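Home | News | Reviews | Opinion | Workshop | Forum | Contact

OPINION
Thursday, by our bench columnist
Print this page | E-mail this to a friend

In praise of the boring two-fingered gripper

I have spent most of June with my head under a bench, swapping hands on a robot arm, and I've come out of it with an opinion that will annoy at least one of the people who lent me kit. Most of us are buying far too much hand.

Let me back up a bit. We had three grippers in for a comparison. The Hasberg is the posh one, with three fingers, a force sensor in each, and a manual that runs to 263 pages (I printed it, which was a mistake, and then I read it, which was a bigger one). The Grirkel is a suction-and-finger hybrid that looks marvellous in the brochure. And then there's the Ekesero, a plain pair of curved black fingers with a round pad on the end of each, and a little wrist camera that looks straight down between them. The Ekesero costs so much less than the other two that I assumed there'd been a typing error on the quote.

The plan was simple enough. Same arm, same controller, same bench, 200 pick-ups with each hand, using the sort of stuff that lives in our drawers anyway: bottle tops, sponges, a rolled sock, dice, a tape measure, a plastic lemon that has been in the building longer than I have. I wrote the whole lot down in a notebook like a Victorian birdwatcher.

Now, I went in wanting the Hasberg to win. I love a clever hand! There is something lovely about watching three fingers close on an object and shuffle it into a better grip, and I'd happily have sat there all afternoon with a cup of tea and the sock. The trouble was getting it to that point. Every change of object meant a trip back into the settings, and the settings have settings. I'd nudge the force on one finger and the other two would go off and sulk. On a good run it was the best of the lot by a mile. On a bad run it held the lemon at arm's length as if it smelled, and then dropped it.

The Grirkel I'll be kinder about than some of my friends on the forum have been. Suction is brilliant on anything flat and smooth, and if your working life is cartons you should go and buy one this minute. Mine isn't. Give it a sponge and it just wheezes. The fingers are there to help out when the cup can't cope, but they come in late and at a funny angle, and you end up writing a rule for every object about which half of the hand should go first. By the second afternoon I had more rules than objects.

So, the plain one. The Ekesero opens, it closes, and if you ask it nicely it will stop part way. You'd think there'd be nothing to say about it, and for the first hour there wasn't. I bolted it on, ran the calibration, made lunch. When I came back I started putting things in front of it and it started picking them up, and the only note I have for the first page is "sock fine".

What won me over in the end was the camera view, though. With the Hasberg I was forever guessing which finger was hiding what, and on the Grirkel the cup blocks a good chunk of whatever you're about to grab. On the Ekesero you get two big blurry fingers coming up from the bottom and a clear gap between the pads, and whatever you want to pick up needs to be in the gap. I can explain that to a fifteen-year-old on work experience in the time it takes the kettle to boil. I can explain it to a piece of software nearly as fast, and these days that matters more.

People complain that the fingers fill so much of the view. I used to be one of them. But after a few days I found I was steering by the pads, the way you park by looking at the corner of the bonnet, and when I tried tilting the camera up to see more of the bench my own driving got worse.
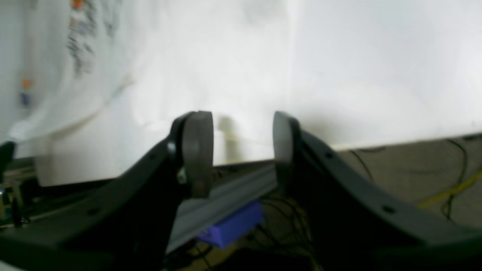 What about the fiddly jobs?

Fair question, and the one I get every time I bring this up. Two fingers can't turn a key over in the hand. They can't sort out a badly held pen. If the thing is lying the wrong way round you have to put it down and come at it again, and yes, that's slow, and it looks daft when there's a visitor watching.

I'd still say most of us can live with it. Our logging on the Fashola controller has 3167 grasps in it now, going back well before this comparison, and when I went through the ones I'd marked as failures I kept seeing the same sorry story. The hand was in the wrong place. It closed on air, or on the edge of the bench, or on half a die. An extra finger doesn't help you there. A better view does, and so does a tidier approach, and so does (I'm sorry) sorting out your cables so they don't tug on the wrist halfway through a move.

Which brings me to the money. The gap in price between the Ekesero and the Hasberg would pay for decent lighting, a second camera on a stand, and a spare set of pads, and you'd have change for biscuits. I know which pile of stuff would make my bench work better. I also know it's much harder to get a manager excited about lighting.

There are people who need the fancy hand. If you're doing research on in-hand turning, or you're handling fruit for a living, ignore me and enjoy your 263 pages. I'm talking to the small workshops and school labs, the ones with one arm and one bench and not much time, who keep being told that two fingers is what you have until you can afford something proper.

The Hasberg goes back next week. The Ekesero is staying on the arm, and I've put in for another set of pads. I'm also keeping the lemon.

Print this page | E-mail this to a friend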